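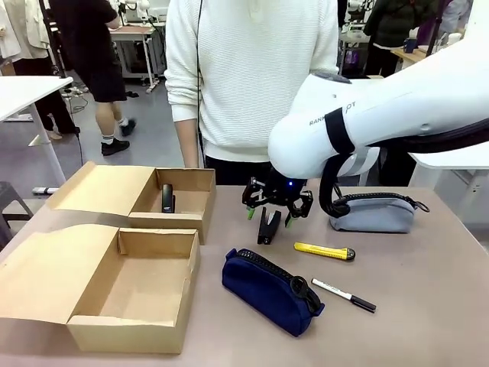
Grasp planner flips the wrist 180 degrees for upright objects, then complains about it

Asked by skustenari, November 2023

I have a single arm with a parallel gripper, planning through Mimik, top-down grasps only. Things lying flat (marker, utility knife, zippered pencil cases) are fine. The stapler standing on its end is where it gets creative. The planner picks a grasp, spins the last joint half a turn to reach it, and on the next move quits with "joint 6 near limit", as if somebody else had put it there.

Out of 1,575 logged plans for the stapler, 1,432 have the flip. I have raised the planning attempts from 4 to 200, and now it takes longer to reach the same opinion. Is there a setting for this or do I write my own filter?

Answer 1

Have you tried laying the stapler down

– Orestis Panagiotou

Comment from skustenari: Yes. It works great. The task is the stapler standing up.

Answer 2 (accepted)

More attempts won't help, the bad choice is made before the motion planner gets a say. Your grasp sampler hands over one pose per candidate, with the yaw anywhere in a full turn. A two-finger gripper doesn't care which finger is on which side, so every one of those poses has a twin rotated by 180 degrees. You are throwing the twin away.

What I do:

Duplicate each grasp with the yaw rotated by pi about the approach axis. Solve IK for both, seeded from the current joint state (check this, a lot of configs seed from zeros and then everyone blames the solver). Throw out anything within 0.3 rad of a limit on the last joint. Sort what's left by joint distance and plan to the cheapest one.

Also check the place pose. If it asks for a fixed yaw, you have to rotate it together with the grasp, or you will simply move the flip to the other end of the trajectory and meet it there. Ask me about my June.

If your gripper has a cable running down the outside of the arm, make the margin bigger. The limits in the robot model know nothing about cables.

– Kamil Hudec

Comment from skustenari: Seeded from zeros. Of course it was. Flips are gone with the twin added, thank you.

Answer 3

Same problem here with Mimik, following. We just put a path constraint on joint 6 and it got slow but I don't think it flips any more? Haven't looked at the logs in a while.

– pustitz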